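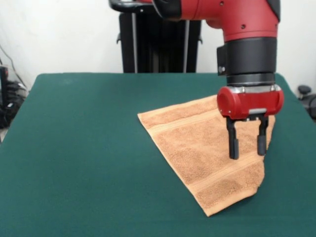 # What I'm putting in the arm budget (and what I already regret)

2023-10-02

So the numbers for next year are due and I've been going back and forth with Christos Stamatopoulos over a spreadsheet that has 11 tabs. Eleven! One of them is just cables. I started this post as a note to myself and it got long, so you're getting it too.

The short version is that we want a second towel-folding station to go with the one we have, and I have to work out what that costs when you count everything. The quote from Dundier covers the arm and the controller and looks very reasonable until you start reading what's left out. Gripper, extra. Mounting stand, extra. Shipping, extra, and it's not small. Christos wants to lease through Woliven for the first year and I get why, but I ran it both ways over the weekend and buying comes out ahead by year 3 as long as we don't outgrow the thing.

(We might outgrow the thing. I have a whole separate tab for that.) 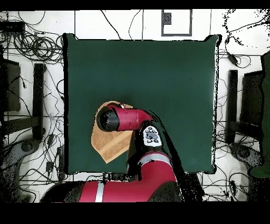
*The first station from overhead, cables and all.*

Back to the cable tab, then. Last July I budgeted for cables as one line, with a number I more or less pulled out of the air, and I blew through it before we'd folded a single towel. Power, network, the emergency stop, camera leads, then longer versions of all of those once we moved the table. This year I walked the room with a tape measure and wrote down every run, added slack to each, and I'm also putting in for proper cable trays. If you're planning one of these, measure first and then be generous!

Fingers are the other thing. Plain two-finger gripper, nothing fancy, and picking up one layer of terry cloth is still the hardest part of the whole job. A softer set of tips from Birkex is on the list, plus a spare pair of what we have now. I'd love to try one of those suction setups for fabric, but the demo unit alone would eat the towel money, the tray money and most of the felt money. 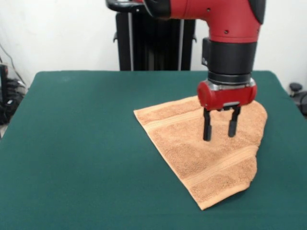
And yes, there is felt money. I went with dark green on the tabletop mostly for contrast, so the cameras have an easy time finding the edge of a light towel, and I'm sticking with it for station two. It's cheap, so buy extra and keep it on the roll. Lint is a fact of life with terry, and I'd sooner swap the cover than spend my afternoon with a sticky roller.

For towels I'm asking for 40. That got a raised eyebrow from Christos, who figured a handful would do. But they change as you use them! The loops flatten, the hems curl, and a towel that's been through the wash a bunch of times doesn't behave like one fresh out of the package. I want some of each. Same color as now, tan with the woven bands, and then a batch in other colors if the supplier (Zacharopoulos, who has been great to us) can do a mixed box at the same price.
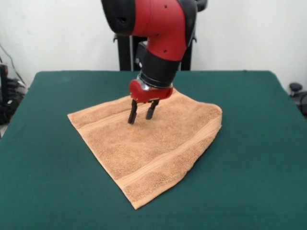 ## Where the list stands

Nothing is signed yet, but this is what I'm sending in:

- One arm and controller, bought outright, with the longer warranty
- Gripper, plus 2 spare sets of fingers (one current, one soft)
- Stand and table, same height as station one
- Cables by the measured run, and trays
- Felt on the roll
- Towels, see above
- Setup time, meaning actual paid hours for the people doing it

That last line was missing from my first budget completely, and it ended up bigger than the gripper. If the whole request gets trimmed I'll give up the soft fingers before I give up the hours.

I still need a firm shipping number from Dundier, and Christos still needs to tell me if the lease includes repairs. If you've bought a second arm for a room that was set up for one, leave me a comment and tell me what you forgot to put on your list.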